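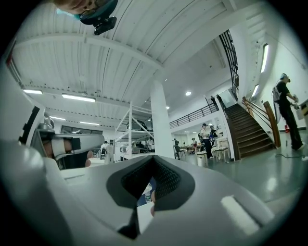 Brurnent hall lights, README

Lamp and fitting list for the Brurnent building, main hall plus stair. Put together for the relamping in October. Spreadsheet is in the same folder as this file. Read this first please, the column names are not great.

What's in it

fittings.csv — one row per fitting, 59 rows
readings.csv — light meter readings, 573 rows
notes.txt — whatever Relu wrote on the ladder, typed up as is

11 columns in fittings.csv. The ones you will need:

id — zone letter plus number, so S04 is stair zone, fourth fitting
type — tube, round, wall, other
mount — ceiling, beam, wall
state — ok, flicker, dead, unknown
cover — yes / no / cracked
reach — ladder, tower, or floor

The rest is order numbers and dates, skip unless you are buying.

Zones

H is the hall under the white ribbed ceiling. Long fluorescent fixtures hung below the ribs. The big beam crosses on a diagonal when you look up from the stair side, don't use it as north, I did and had to redo a whole page.

S is the stair. Round recessed lights in the ceiling, the larger one goes over the landing. The slim vertical wall lights are S too even though they show up from the hall. Type = wall. Upper one is the taller of the two, so don't order them as a matching pair.

B is the back rooms. Mostly done by Cornel in one evening, less detail, sorry.

Readings

Taken at table height with the Cateck meter, blinds down, everything switched on. Lux, no decimals. Each spot was read more than once so expect repeats, average them yourself. Blank means we coudn't get to the spot, it does not mean zero. Time is local, 24 hour.

Nothing was read on the stair treads themselves. Landing only.

Known problems

H ids skip from H17 to H19. No H18, never was.
"flicker" depends on who was looking. Relu marks more of them than Cornel does.
Two B fittings have type = other, they are desk lamps somebody screwed to a shelf.
Color temperature is off the printed tube end where we could read it, otherwise left empty. Don't guess from photos, white ceiling throws everything off.
Cover column was added late — anything before the Fomum order is filled in from memory.

Changes

v2: split stair from hall, fixed the swapped wall lights, added reach
v1: first list

Still to do

Check the tube lengths against the Fomum sheet
Second round of readings after relamping, same spots, same hieght
Get notes.txt into the csv somehow

Who to ask

Fittings and zones: Relu Iordache
Readings, meter, file format: Cornel Sandu

Fine to copy and reuse inside the building group. If you change an id tell one of us, the labels on the breaker panel use the same ones.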